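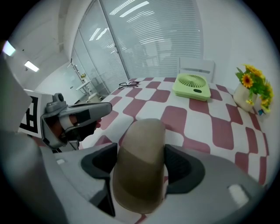

Does vinegar stop red cotton from bleeding in the wash?
Going by what we got, it does nothing that plain water doesn't do.

Workshop notes, 12/10/21
Filed under: Dye & Fiber / Washing Tests
3 min read
Print | E-mail this entry

Starting this because Gülizar had another customer at the Andville counter swear by a vinegar soak. Everybody's grandmother did it. I've read it on the back of pattern envelopes. I have yet to see anyone put the cloth with vinegar next to the cloth without.

Cloth is the plain-weave red from Polat, lot 694, direct dye according to the supplier. I'd like that in writing at some point, as the last "direct" we got from them behaved like something else. White test strips are the undyed cotton from the same mill, cut along the grain, edges pinked.

Setup: two jars, same size, same tap. One gets white vinegar and cold water, the other gets cold water only. Red swatch in each, left overnight with the lids on. Taner set them up before he went home and labeled them on the bottom so I couldn't peek. Fair enough, though one of them smelled like a salad, so so much for the blind test.

Morning: both jars pink. The vinegar one maybe a shade lighter. I wanted to write "lighter" and stop there, but Taner held them the other way around to the window and I picked the wrong one. So, no difference I'd defend.

Then the part that matters. Rinsed both swatches, stitched each one to a white strip, washed them warm with the usual powder. Both strips came out pink along the stitching. Second wash with new strips, less pink, again on both. This is where I think the story comes from. You soak the thing in vinegar, you rinse it, you wash it, and the loose dye has gone down the drain by then. Vinegar gets the credit for the rinsing.

Gülizar's objection, which is a decent one: acid does help on wool and silk with acid dyes. Agreed, and that's a different fiber and a different dye. Her aunt's advice may well have been about a wool skirt and got passed along to tablecloths and dish towels.

Wodano fixative — still don't trust the leaflet. It says "permanent" on the front and "repeat as needed" on the back. Bottle is 75 a case, wholesale, so I want a proper side-by-side before we stock it. Furkitz will send a sample if we ask. Taner to ask.

Problems with today's run:
- only one swatch per jar, should repeat
- didn't measure the vinegar, poured until Taner said stop
- wash water temperature was whatever the machine calls warm
- we never tried salt, and the salt people are even louder

The June test strips are in the flat drawer and they're no use for comparison, different powder. Keeping them anyway.

Next: same thing with salt, and one swatch that gets nothing but three cold rinses. If the rinsed one does as well as the rest I'm putting a card on the counter — wash it separately, and save the vinegar for lunch.

Print | E-mail this entry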